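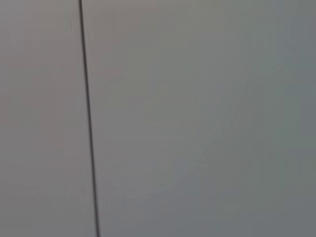 **FLORKDALE, March** — Storage notes: zipper bags for flat items

The spring changeover of the document and textile store starts this month. Loose sleeves and folded paper wrappers are being replaced with large zipper bags wherever the contents lie flat. Theda Eichhorn has revised the packing sheet, and the main points are repeated below for anyone working from the old one.

Stock on hand is 2000 bags. The current list calls for 1560, leaving enough for the map drawers if those go ahead in the fall.

Lay the bag on a clear table with the zipper edge toward you. Open the full length of the seal before loading. Contents should stop a thumb's width short of the track; anything closer will lift the seal at the corners. Press the air out from the far edge toward the opening, then close in one pass and go back over both ends with a fingertip. The ends are where most poor closures are found. 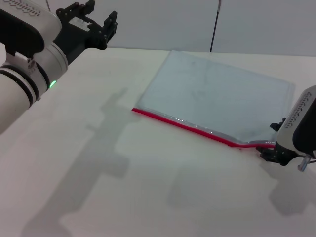 *Photo: Yara Matar*

The red seal is easy to follow against a white tabletop. Check it at a low angle under side light. A closed track reads as one even line, and a gap shows as a break in the reflection. Creases in the film do not matter unless they run into the seal.

Labels go inside, face up, in the corner farthest from the zipper. Do not write on the film. Bags stack flat to a depth of one hand, with the seals alternating left and right so the pile stays level.

Shelf bays 1 to 4 come first, 483 items in all. Demetrio Requena holds the bay lists. Of the bags packed in last month's trial, 73 still need labels and are on the lower shelf by the door. Please finish those before opening a new carton. Corrections to the sheet go to Theda.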